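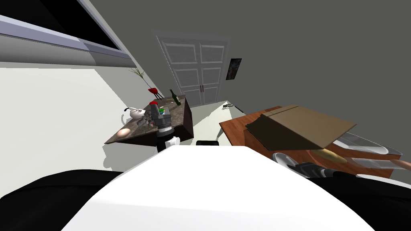 Section 4. Working rules for simulated kitchen and dining rooms

This section covers the rules for running a two-armed mobile robot in a Trellivine room. Read it after Section 3 (Installing the room files) and before you record any run that will be scored or shared. The rules apply to practice runs too, with the exceptions given in 4.6.

4.1 Before you load a room

1. Open the Jerkier launcher and check that the room file and the robot file have the same release number. The launcher will load a mismatched pair without complaint.

2. Set the arm speed limit to 40 percent. This is the default for new users. Raise it only after you have finished the practice set in Section 3.

3. Set the contact force limit for each gripper separately. Changing the left gripper does not change the right one.

4. Turn on contact logging. Runs without a contact log are not accepted for review.

Note: Speed limits are stored with the user profile, so check them again if you share a workstation. Hamish Tapsell keeps the current profile list.

4.2 Checking the view

The head view can start at a steep angle, with counters and tables running diagonally across the screen. You may work with the view tilted or level it first. In either case:

1. Find both grippers on screen before you send any motion command.

2. Find the parts of the robot's own body that block your view. Treat whatever is behind them as unknown. A bowl or plate close to the body may be partly covered by it.

3. If you level the view, wait for the level mark to turn solid before you move an arm.

4. Do not change the view angle while a gripper is closed on an object.

Caution: Arm commands follow the robot base, and the head view has no effect on them. With a tilted view, "up" on the hand controller is not "up" on the screen. Make one small test move with each arm first, away from any surface.

4.3 Clearances

The room has no real glass to break, but the same clearances are used as on the physical robot. A run that would be stopped on hardware is stopped in simulation.

1. Keep an idle gripper at least 20 cm above a counter or tabletop. If it starts lower than that, raise it straight up before turning the wrist.

2. Approach bottles and vases from the side, at half the current speed limit. They tip easily and the physics engine does not forgive much.

3. Clear glass dishes and trays are hard to see against a tabletop. Turn on outlines (View menu) when one is within reach of either arm.

4. Large flat items, such as a sheet of cardboard, count as obstacles even when nothing is under them. Do not slide a gripper beneath one to reach something else.

5. Never reach across one surface to get to another. Back out, turn the base and drive to the second surface.

Note: Rule 5 is the one most often marked down. It costs time, and the time is allowed for in the task limit.

4.4 Driving between surfaces

1. Raise both arms to the travel position.

2. Look at the floor along the whole path. Small dark objects on a light floor are easy to take for shadows. Stop short of anything you cannot identify and look at it from a second angle.

3. Drive at walking pace or slower. Use the slow setting when passing a table corner.

4. Stop fully before lowering an arm. The base drifts slightly after the stick is released.

Caution: The collision boundary of the base is wider than the shell drawn on screen. Leave roughly a hand's width more than looks necessary.

4.5 When to stop a run

Press Stop at once if any of these happens:

- a gripper touches an object that is not part of the task
- an object falls from a surface, even if it lands upright
- two objects pass through each other or start to shake
- an arm stops following the controller
- you lose sight of a gripper for more than 3 seconds while it is moving

After a stop, save the log before you reset. Resetting first clears the contact record. In the comment box, write what you were trying to do and which arm was moving. "Dropped it" is not enough for the reviewer to work with.

Shaking or overlapping objects are a fault in the room file and are not held against the operator. Send the log to Wing-sze Tseng with the room name in the subject line.

4.6 Practice runs

In a practice run you may:

- change the view angle at any time
- use the Undo command
- continue after touching an object outside the task, if nothing has fallen

You may not raise the force limits or turn off contact logging. An earlier release allowed both, and people carried the settings over into scored runs - see error code 53 in Appendix B if a run of yours was rejected for this.

4.7 Leaving the room

1. Open both grippers and raise the arms to the travel position.

2. Back the base away from any furniture.

3. Save the run and wait for the message "Log closed."

4. Exit through the launcher. Closing the window directly leaves the log open, and the next user will not be able to load that room.

Changes to this section since the September release: rule 4.2.4 is new. The idle gripper height in 4.3.1 now applies to counters as well as tables. Questions about the wording go to Elżbieta Piątek.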